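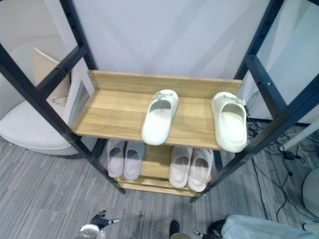
Ines Halloway
Teleoperation technician, Flultia

Jul 29, 2020

Shoe rack again. Started on episode 1,352 of the tidying set, which puts us behind the plan for the week but ahead of where the plan was before it was rewritten. The target for the whole set is now 1,897. Oprea have asked for all of it with the same rack, the same carpet and the plain backdrop, and only the slides moving between takes.

The start position for the morning block was one pair on the top shelf, set apart with the toe ends facing out, and two pairs already side by side below. The lower shelf is there as the reference. The operator is meant to bring the top pair to match it: heels level, the two close together or touching, toes forward. The written instruction says "neatly", a word I have asked to have removed because it can't be checked.

Spent the first half hour on the left arm. The wrist had a small offset after yesterday's restart, enough that a straight reach in the headset came out as a reach slightly to the left on the robot. Re-zeroed in Sernanus, saved, restarted the bridge, and the offset came back at half the size. Zeroed it a second time with the arm hanging and it held. I have put the hanging pose in the set-up notes as the one to use. The old note said arms forward, and I suspect gravity load on the elbow was being written into the zero.

Morning block: 15 takes recorded, 14 kept. The rejected one was my fault. I let go of the slide before the thumb had opened fully and it rode along with the hand for a few centimetres, then dropped with the toe hanging over the front edge of the shelf. I could have pushed it back and carried on, and in the recovery set I would have done. In this set we want the clean motion only.

Notes on technique, mostly for my own use:

Approach from the open side of the strap. Coming down from above works for a person, but the fingers close on top of the strap and slip off the curve. Going in from the side gives the thumb something flat to press against.

Keep the index finger clear of the back panel. It is the longest thing on the hand and the easiest to forget. With the headset on I judge depth badly within the last few centimetres of the panel, so I now stop short, look down, look up again and then finish the reach. It makes each take longer. The Keseck people said pauses of that length are acceptable provided the hand is still during them.

Do not grip the sole. Foam gives, the finger current rises slowly, and the controller goes on closing well after the slide is already held.

Move the head less. Every glance down at my own feet goes into the recording as well.

Tried guiding the arm by hand late in the morning, motors in compliance mode, standing at the side of the rack and moving the wrist directly. The path is better: shorter, smoother, no hesitation at the panel. The drawback is that my sleeve and half my forearm are in the head view for most of the motion, and a model trained on that will have learned with an arm present that won't be there later. Kept three as a comparison and labelled them separately. It remains a good way to find a path, and I then repeated the same path from the headset with fewer corrections than before. I will probably do it this way whenever the layout changes – guide once by hand, then record remotely.

Lunch was late. The bridge log filled the disk at midday and I had to clear it before anything would start. Somebody should rotate those logs, and I have written that sentence in this diary before, in January.

Afternoon block went to the left slide only. It is the harder of the two. The right one can be left nearly where it is and serves as the anchor; the left has to be turned and brought across. I recorded the turn and the slide as one continuous movement, then as two with a release between them. The two-part version looks clumsy but the final angle is closer. When I turn and drag together the footbed twists in the grip and I have no way of feeling it. There is a force reading on the panel, but by the time I have read the number the slide has gone.

Thumb contact is the part I am least satisfied with. The bracket wants to press on the inner side wall, and if the hand comes in too high it catches the rim instead and tips the slide. Lowering the wrist brings the forearm close to the front edge of the shelf. There is a band of heights where both are fine, and I found it four or five times this afternoon without being able to say how. Tomorrow I will read the wrist height off the good takes and put a number on it.

Loose cable on the wrist is still loose. It hangs over the shelf edge during the reach and has not caught on anything so far. I would like it clipped before it does. 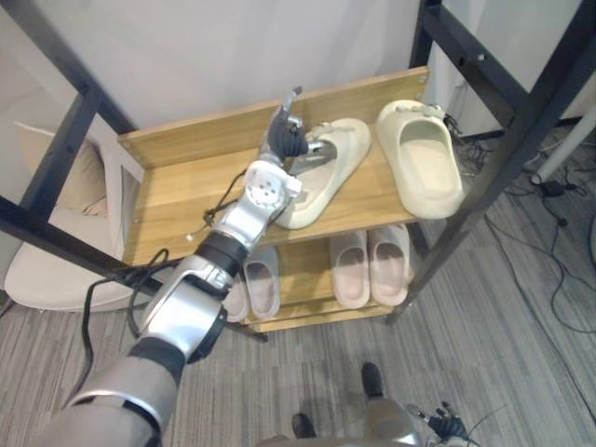 Evening, labelling

Went through the afternoon takes at the desk. Marked the start of motion, first contact, release and end. First contact is awkward to mark from the head camera because the hand covers it, so I used the thumb current and checked against the picture. The two agreed to within a few images in most takes. Where they did not agree I trusted the current.

Sent the hand-guided comparison to Oprea with a short note and no recommendation. Asked Keseck whether the two-part movement counts as one skill or two for their index, since the folder names depend on it. No reply by the time I left.

For tomorrow:

Clip the wrist cable.
Zero both arms hanging, before the bridge is started.
Wrist height from the kept takes.
Swap the top pair for one of the lower pairs and repeat the morning block.
Logs.

Contact: Flultia teleoperation desk | © 2020 Flultia | Back to top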